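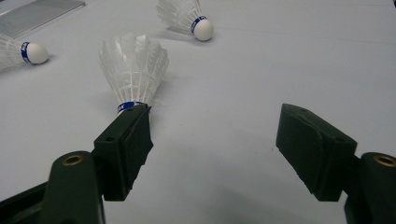
Excerpts on my blog stop at 65 words no matter what I put in the length box. I have it set to 200, I save, the page tells me "Saved," and I don't believe it anymore. This matters because I post a piece of my novel every week for a link-up with other writers, and readers coming over from the list get half a snippet and a Read More button. The picture comes through fine on every device I've tried, all three shuttlecocks, right down to the blue band on the nearest one, so please don't tell me the post is too heavy to load. It's the words that go missing.

Ticket 138
Opened 5 August 2024 by Loredana Bassi
Product: Sekard blog hosting, Lemieux theme
Status: Open

Reply from Natnael Mamo, Sekard support

Hi Loredana, thanks for writing in. Could you try clearing your browser cache and loading the home page in a private window? Old copies of a page can hang around after a settings change. If it's still short, send me the title of the post and I'll take a look from our side.

Reply from Loredana Bassi

I cleared it before I wrote to you. I did it again just now to be polite. Same thing in a private window, same on my husband's phone, which has never been near my blog in its life.

The post is "Griltetti, chapter 9, the kitchen fight." It cuts off in the middle of Aunt Pia's insult, right before the word that makes it an insult. I have had two comments asking why she's being so nice.

Reply from Natnael Mamo

I see the short excerpt too, thank you. The setting is stored correctly on our end, it does say 200. Do you have any add-ons running? Some of them write their own excerpts. I'd suggest turning them all off and then on again one by one.

Reply from Loredana Bassi

I have one, the Dilteck link list, and I'd like to know why it would care how long my excerpts are. All it does is put everybody's names at the bottom so people can hop from blog to blog. But fine.

Dilteck off: still 65 words.
Dilteck on again: still 65 words, and now the list has lost Ngân Ung's link, so I had to write to her and apologize.

I also tried the plain starter theme for a minute. The whole 200 words showed up, Aunt Pia included. Then I went back to Lemieux and she was polite again. To me that says theme. Your help page says the theme "fully respects your excerpt settings." I'd take that sentence down for now.

Reply from Natnael Mamo

That's a useful test, and sorry about the link. I'm passing this to Gudrun Hägglund, who looks after the themes.

Reply from Gudrun Hägglund, Sekard themes

Hello Loredana. The May update to Lemieux added a "compact home page" option. When it's on, it uses its own excerpt length and ignores yours. It should have been off for existing blogs. On yours it's on.

Go to Appearance, then Home Page, scroll down past the fonts, and untick Compact. Save, then open the excerpt settings and save those once more as well.

Reply from Loredana Bassi

I never ticked that box. I didn't know there was anything below the fonts.

I did both steps. The home page now shows the full snippet. The category page for Griltetti does not. It's still stopping at 65. So is this fixed or is it fixed on one page?

Reply from Gudrun Hägglund

One page. You're right, the category pages read the old value. I can reproduce it on a test blog and have filed it as a bug. Until there's a patch, you can put a manual break in the post where you want the excerpt to end, and both pages will follow it.

Reply from Loredana Bassi

The manual break works, I checked it on both pages and on the phone. I'm not going back through all the old chapters to add one, though, and I've heard "until there's a patch" before, about the comment box. Primo Farina hosts the link-up and he's on Lemieux too. He looked, and his Compact box was ticked as well. You may want to check the rest before they write in.

Please leave this open.

Status changed by Gudrun Hägglund: Waiting on patch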